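Notebook, textiles bench — Wednesday, December

Mesh laundry bags, flat-fold handling. Continues the Ongart entry. H. Ridgeway asked for the closures to be written up separately from the fabric, so the entry is split that way.

Setup. Small square table at station 5, grommet hole at the far right corner. Bag laid flat, contents left inside, one folded item in the upper half. Top not wiped down beforehand. Overhead lights only. Started 9:40.

Dry weight of bag plus contents 239 g on the Furix scale, tare checked before and after. Bag alone was weighed last month and I can't find the slip. Agata thinks it is in the Trarnedthorpe binder. To be looked up.

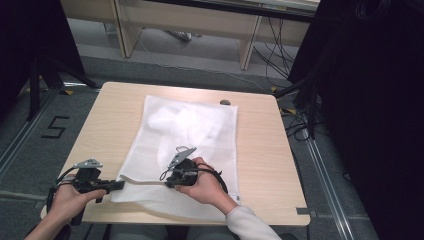
Station 5, bag flat on the table, near flap not yet squared.

The near edge is the troublesome one. The netting lifts there and hangs toward the front of the table, and if the fold is started with the flap in that state the finished packet comes out skewed. Squaring it first costs a few seconds and is worth it. Procedure as run:

Flatten from the center outward.
Bring the near flap up onto the tabletop and square it to the table edge.
Fold the near third over, then the far third.
Turn and halve.

Smoothing from one side only pushes the contents into a lump at the opposite seam. Two hands, working away from each other, keeps the item where it is. Tried it both ways before lunch and will not bother with the one-sided version again.

Seams. The rolled seam is much denser than the panels and is the right place to take hold. Picking up by a panel stretches the openings out of shape and the bag swings when lifted. Picking up by the seam holds the line of the fold. Where the zipper runs down over the fold the tape stands up in a ridge, and the packet will not lie flat if the second fold lands on it. Offset the fold by a finger width.

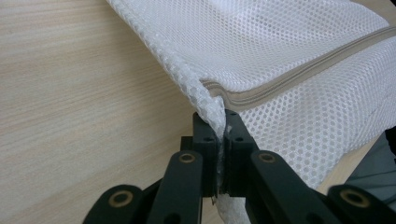 Seam pinched at the fold, zipper tape running up to the right.

Mesh pattern for the record: small oval and hexagonal openings, honeycomb type, white, semi-transparent. The Bisura sheet calls its equivalent "diamond net," so do not file the two together.

Closures. Zipper ran closed without catching on the three passes I wrote down. I did one or two more while talking to Hollis and those don't count. Cord is a different matter. It is narrow and smooth, and on a flat bag it goes wherever the last fold left it. If it is trapped inside the packet it has to be fished out later, usually by undoing the final halving. Lay it across the top of the mesh before folding and pick it up across its width.

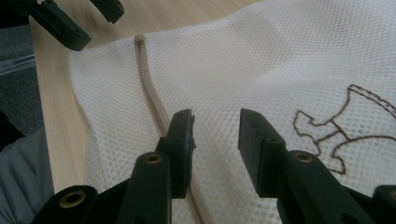 Stacking was left for the afternoon. Packets folded with the cord inside rocked when a second one was put on top, and those with the cord outside sat level. Shelf limit at this bench is still 828 mm from the floor, so two deep is the practical maximum for now.

Open items
— find the slip with the empty bag weight
— repeat with nothing in the bag, same four steps
— ask Agata if the Bisura samples have the same rolled seam or a flat one
— new label for the tray, the old one still says Ongart

Stopped 3:15. Bag left on table, zipper closed.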